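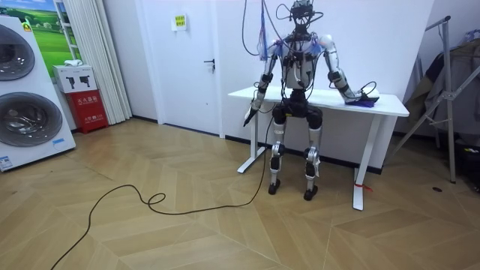

## Why do we wipe tables?

A table can look clean and still need a wipe. Crumbs, dust, pencil marks and sticky fingerprints all end up on a tabletop over a day. Some are easy to see. Others only show up when the light comes in from the side.

White tables show dark marks very well. That is one reason many schools and libraries buy them. At the library in Drornby, the reading room has white tables, and they are wiped every afternoon before closing.

## What is a mark made of?

It depends on what touched the table.

- **Pencil** leaves tiny bits of graphite, a soft gray mineral. The bits sit on top of the surface.
- **Marker** leaves ink. Some inks mix with water and some do not.
- **Food** leaves sugar, fat or starch. Sugar feels sticky. Fat feels slippery.
- **Dust** is a mix of fluff, dirt, and flakes of skin. It just rests there until something moves it.

## How does a cloth pick things up?

A cloth is made of threads, and each thread is made of thinner fibers. There are small gaps between the fibers. When you rub a cloth over a table, the fibers push against the dirt and loosen it. The dirt then gets caught in the gaps.

Rubbing matters because of **friction**. Friction is the force you feel when two things slide against each other. Press harder and there is more friction — that is why a stubborn spot needs a firm push.

Water helps too. It dissolves sugar, so the sticky part comes apart and moves into the cloth. Water does not mix well with fat. For that you need a little soap. One end of a soap molecule holds on to fat and the other end holds on to water, so the two can be wiped away together.
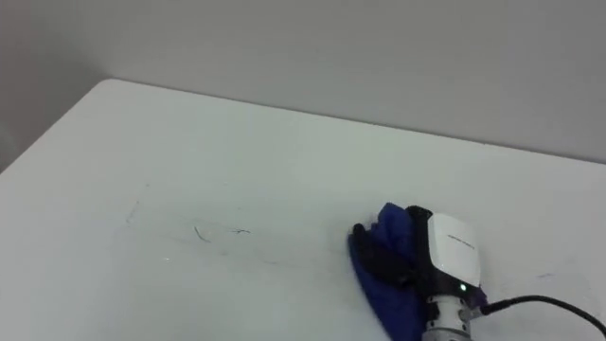

*A blue cloth on a white tabletop. Look to the left of the cloth for the faint marks.*

## How to wipe a table

1. Take everything off the table, or move it to one end.
2. Wet the cloth and squeeze it until it stops dripping.
3. Start at the far edge.
4. Wipe in long lines, and let each line cover a bit of the last one. Small circles can leave gaps.
5. Fold the cloth to a clean side when it looks dirty.
6. Go over the edges and corners.
7. Rinse the cloth and hang it up to dry.

## Try it

Draw two short pencil lines on a white plate. Rub one with a dry cloth and the other with a damp cloth. Use the same number of rubs for both. Which line fades first? Write down what you see, then try it again with a drop of dish soap.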